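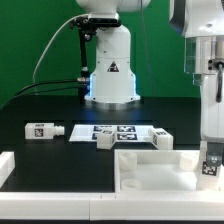

Photo: Hòa Diệp / Weva

Print this page | E-mail this page

DES 307 Signs, Labels and Notices
Week 4 notes: warnings people read (and the ones they don't)

Picking up from the Plustau packaging stuff last week. We ran out of time on shape so that's first, then wording, then placement. Reading is chapter 3 in the packet, skip the section on enamel.

1. Shape before words

Triangle = caution, most places. Octagon = stop. Circle with a slash = don't. People get the shape from farther off than they get the text. Works partly because we all learned it from roads, so if you invent a new shape you're starting from zero. Every year somebody hands in a hexagon. Please no hexagons.

Shape also survives bad light, fading, and a photocopier. Color does not survive a photocopier. The triangle on the white housing in the photo is black and white only and small, and next to a ring of blue light. Where does your eye go first? Same problem in any kitchen: the oven clock beats the sticker every time.

2. Color

Red, orange, yellow. In the US system these go with signal words: DANGER, WARNING, CAUTION, in order of how bad it gets. Don't put CAUTION on red because it "looked better." Contrast matters more than hue for a lot of readers. Check your draft in grayscale before you print. If the symbol vanishes, fix it then, don't wait for crit.

Backgrounds: a yellow label on a yellow bin is a decoration. White border helps. So does a black one, thicker than you think.

3. Wording

Short. Verb up front. Say what will happen.

Weak: "Users are advised that surfaces may reach elevated temperatures."
Better: "Hot surface. Do not touch."

The Skorkthorpe ferry notice (handout B) is 811 words long and has one useful sentence, in paragraph six. Go find it. In class we got it down to 33 words and it was still a bit flabby. Bring your own cut next time, with the original marked up so I can see what you threw out and whether you should of kept it.

Watch out for:
- "Please." Fine on a library door. Odd on high voltage.
- All caps for whole paragraphs. Signal word only.
- Two hazards in one sentence. Split them.
- "Not responsible for." That's a notice for lawyers, diffrent job.

4. Placement

Put it where the hand is going, before the hand gets there. Lid labels go on the outside of the lid. Wet floor sign before the wet floor. Eye height if people are walking, lower if they're sitting or if it's for kids.

Too many labels and people stop seeing all of them. Uzor paint can (passed around, please return it!!) has so many symbols on the back that the flammable one is hiding under the recycling info. Rank them. Biggest hazard gets the space.

Old signs: take them down. A "temporary" notice with curled tape teaches people that notices here are out of date.

5. Testing

Cheap version: show it for a few seconds, take it away, ask what they would do. Not "did you like it." Ask someone who hasn't been in this class. Then from across the room, then with the lights half down. Write down the wrong answers word for word, those are the useful ones.

Assignment
One warning label, one hazard, your choice. Max 400 words of rationale, plus the grayscale test print and your tester notes. Due before the December break, in the tray by 4 p.m. No slides.

Still to cover: pictograms w/o text, translating labels, tactile markings. Probably week 5.

Recent handouts
Week 1: What counts as a sign
Week 2: Letter size and distance
Week 3: Packaging and the Plustau boxes
Handout B: Skorkthorpe ferry notice, full text

Contact the instructor | Copyright, course staff | Back to top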